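Market Stand Play Corner: Your Questions

We get a lot of mail about the pretend produce market, and we love it! These are the questions that come up most, whether you are setting up a play corner at home, in a classroom or in a library.

What do I need to get started?
A tilted stand, a few open crates, a basket for shopping and something to sell. That's plenty. Our own corner uses the Skundholm stand with slatted crates, and the Plakport set of pretend vegetables. If you already have a low bookcase and a couple of shallow boxes, start with those and see how the kids take to it.

Which vegetables are the most popular?
Pumpkins, by a mile! They are big, they are bright, and a small child can hug one. Carrots come next, because they look so good in a bundle. Napa cabbage is our personal favorite. Lots of children have never met one before, and it starts great conversations about soup.

How much space does it take?
The stand is 100 cm wide and the deepest crate sticks out 54 cm from the wall. Leave room in front for two shoppers and their baskets, plus a path behind them so the line doesn't block the door (there will be a line).

Why tilt the crates?
So short customers can see in. A flat crate at chest height only shows a four-year-old the nearest row. Tilt it toward them and the whole display opens up. Do put a strip of grip mat under round things like potatoes if your crates are smooth inside.

Is it okay to mix sizes?
Yes, please do! A big pumpkin next to a little one gets kids comparing and choosing right away. Life-size pieces are lovely for pouring and stacking, and smaller toy pieces are easier to carry in a basket.

Should we use play money?
Up to you. The Jansen coin box has 1000 paper coins in it, which is far more than you will ever need, and most of them end up in the potato crate anyway. Buttons work great. So does a handshake.

How do you clean the pieces?
Wipe plastic vegetables with warm soapy water and let them air dry on a towel. Foam ones only want a damp cloth, and please keep them out of the dishwasher. Crates get a dry brush in the corners once a month.

Can I buy single vegetables to replace lost ones?
You can! Vudar sells loose pieces; ask for list 2344, which has the whole vegetable range. Radishes seem to be the ones that wander off in pockets.

How should I arrange the crates?

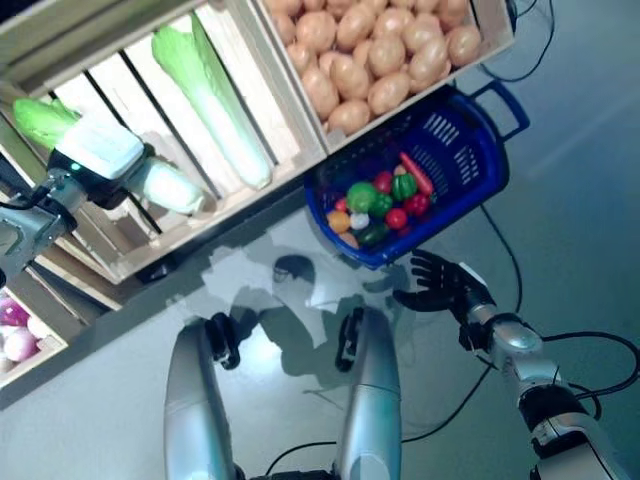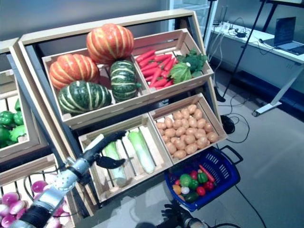 Think like a grocer and give each crate one clear job, then let a few neighbors share. Heavy-looking shapes are fun up high where they can be spotted from across the room. We like pumpkins in the upper row, orange ones at the back and the dark green striped ones in front, with carrots and leafy cabbages sharing the crate next door. Potatoes look best heaped right to the rim, so be generous with them. Napa cabbages are the opposite, and a couple laid lengthwise is enough to make a crate feel stocked. Then change it all in October and let the pumpkins take over!

Do the children have to put everything back where it was?
We never insist. Sorting a full basket back into the crates is a game of its own, and a carrot in with the peppers does no harm until morning.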